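Search this site Go Advanced search

3.2 Setting and furniture

The study took place in a single small room furnished to stand in for the eating corner of a one-person apartment. Two pieces matter for what follows: a white table with rounded corners and a compact refrigerator placed at its right-hand end. The refrigerator has an upper door and, below it, a freezer compartment that reaches nearly to the floor. Both compartments open toward the right, away from the table.

We chose this arrangement from the household survey carried out by Lockwood and Lambert in the Prerkia housing blocks. Of the 103 households they visited, most kept the refrigerator within arm's reach of the only table, and a good many used that table for meals, paperwork and unpacking groceries alike. The survey drawings also show that the low compartment is often used for things other than frozen food. Residents put drinks there to chill them quickly, then forgot them. Denise Pearce, who coded the interview notes, grouped these remarks under the heading "short-stay items," and we keep the term.

The tabletop was kept free of dishes and papers during the sessions. Earlier trials at the Dobson site had left objects on it, and participants spent much of their time moving them before opening the refrigerator. This made the opening times hard to compare. The marks on the surface come from ordinary use and were left alone.

3.3 Reaching the low compartment

The low compartment has two states that the upper one does not. It can be open with its drawer pushed in, or open with its drawer pulled out, and the second needs a good deal more floor. The door has to swing well clear before the drawer will travel, and the inner face of the door then takes up the space where a person would most naturally stand. In the Plurkosham interviews, residents described stepping back, bending, and working from the table side instead. Several used the table edge as a handhold on the way up.

For this reason we measured the gap between the near table leg and the side of the refrigerator before each session and reset it whenever it had changed. The table is light enough to be pushed out of line by someone leaning on it. Birkett suggested marking the floor with tape, but the tape lifted within a day and was dropped.

Frost is a further difficulty. A frosted compartment gives up its drawer less readily, and the translucent plastic and the ice look much alike when seen from standing height. Bottles laid on their sides are easier to make out, above all when the caps are a strong color. Holub's notes on the Minda kitchens make the same point about jars: people looked for the lid first and the label second. We did not defrost the compartment between sessions, as the survey households rarely did so.

Two orders of work were compared. In the first, the door was opened fully and the drawer pulled out before anything was looked for. In the second, the door was opened partway and the contents were checked with the drawer still in. The first order asks for more floor but less bending, and it was the one residents said they used when they had room. Figure 4 shows the table and the refrigerator as they were set out.

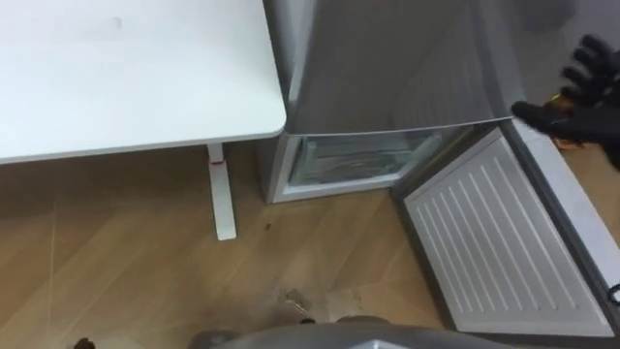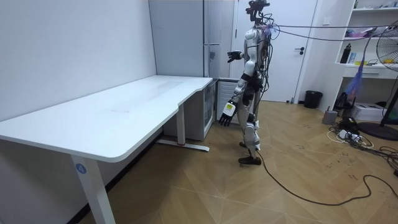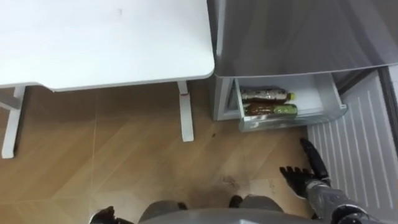 Figure 4. The room used in the study. Top: the freezer compartment with its door open, beside the table leg. Middle: the table and the floor around it. Bottom: the drawer pulled out, with two bottles lying in it.

Bottles were always stored lying down. Standing them up was tried once and given up, as the drawer would not close over them.

Last updated: February

Contact | Copyright | Back to top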